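Ticket: Grondumeo cell, work practice rule 4.2 (open socket handling)
Opened: 23 Jan 2020
Status: Open, waiting on the rule owner
Priority: Normal (was High, I lowered it, see below)

Reason for ticket: the cell was marked "compliant" against the new Mallholm site rules for robot work on open computers. I was asked to close the matching action. I'm not willing to close it yet. Photos first, comments after.
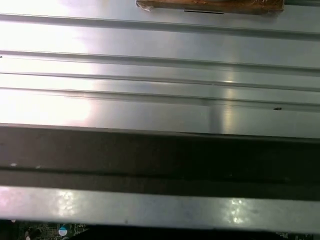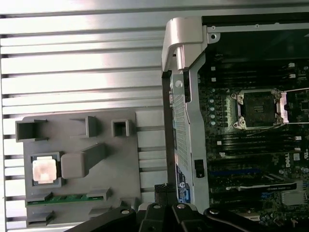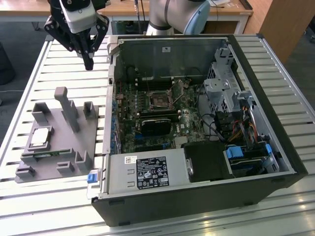

Attachments 1 to 3: Grondumeo cell, slatted metal table.

Entry 1

The job is a CPU and a memory stick going into a Dell desktop with the side panel off. The checklist has 15 lines. All of them were ticked. I read the ticks against the attachments and against the Clorkico guidance the checklist was copied from, and the two documents don't say the same thing.

Clorkico says an open CPU socket must not be left exposed "longer than the task requires." Our version says "longer than necessary." Neither one gives a time. In attachments 2 and 3 the socket is empty and open, and the CPU is in its pocket on the gray fixture. Is that a pass? Under our wording you can't fail it. A rule you can't fail isn't much use to me as a check.

Suggested: put a number in, or say "cover on until the gripper holds the part." I don't mind which.

Entry 2

Line 6, "fixture secured to table." Ticked. Secured how? I can't tell from any of the three attachments whether the fixture is bolted, clamped or just sitting there. The operator log says "secured" with no method. I asked for the method and was sent the same checklist again.

Please don't tell me it hasn't moved. The cell log shows 1,299 runs since the last layout change, and no one checked the fixture position on any schedule in that time. What we have is a pick success rate, and the arm corrects for small offsets using the wrist camera. A fixture that creeps would be hidden by exactly that correction. I want a measured position at the start of shift, written down.

Entry 3

Line 9, "work surface free of reflections that affect vision." Ticked.

See attachment 1. The left side of the sheet is close to white and the grooves fade out in it. The top of the ribbed metal in attachment 2 is bright too. Maybe the vision software copes. It might. But the line says free of reflections that affect vision, and the person ticking it has no way to know what affects vision and what doesn't. They are standing next to a table with a pen.

I looked for the test that backs this up. Nakpan ran a lighting trial last April, 2,000 picks, and the summary says "no effect seen." The trial was run on a painted table. Ours is bare ribbed metal. I would not lean on that result for this cell, and I'd like the reference to it taken out of the rule until someone repeats it here.

Entry 4

Line 11, "no tape, labels or loose material on surfaces in the work area." Ticked.

Attachment 1 again, top, right of center. Something brown is stuck on the metal, tape or cardboard, and its left end looks lifted or folded. There are also a few small specks on the dark band below. I'm not going to make a fuss over specks. The brown piece is a plain miss against the line as written.

Reply from the cell was that line 11 means the inside of the computer only. If so, it should say so. As written it says surfaces in the work area.

Entry 5

Line 13, "second arm parked or clear of reach." Ticked. Attachment 3 has part of a second arm near the first one. A still can't tell me if it was parked, powered or under hold, so I am not calling this a fail. I'm asking for the state signal to be saved with the run record. The controller already has it. At the moment the only evidence is the tick.

Entry 6

Cell asked for this to be closed on the strength of the numbers: 3,484 parts placed, no bent pins reported. I've read that line several times. "Reported" is doing a lot of work in it. Pins are inspected only when a board fails to boot, and the boards in this cell are reused for practice and mostly never booted. So I don't accept it as evidence either way. If we want the number to mean something, look at the socket under magnification after a fixed count of placements.

Priority dropped from High to Normal at this point. I have not found anyone at risk or anything broken. The paperwork claims more than it can show, and other sites have started copying it.

Entry 7, actions

1. Rule 4.2: replace "longer than necessary" with a limit or a trigger. Owner: rules group. Open.
2. Line 6: record how the fixture is held, add start-of-shift position check. Owner: cell. Open.
3. Line 9: move from the operator checklist to the setup test. Owner: vision. Open, disputed.
4. Line 11: define "work area." Remove the brown piece and send a new photo of that spot. Owner: cell. Open.
5. Line 13: log arm state with each run. Owner: controls. Accepted, no date given.
6. Socket inspection interval. Owner: not assigned.

Entry 8

Vision came back on action 3. They say the setup test would need a reference target and they don't have one that fits between the ribs. Asked them for the size they need. Leaving open.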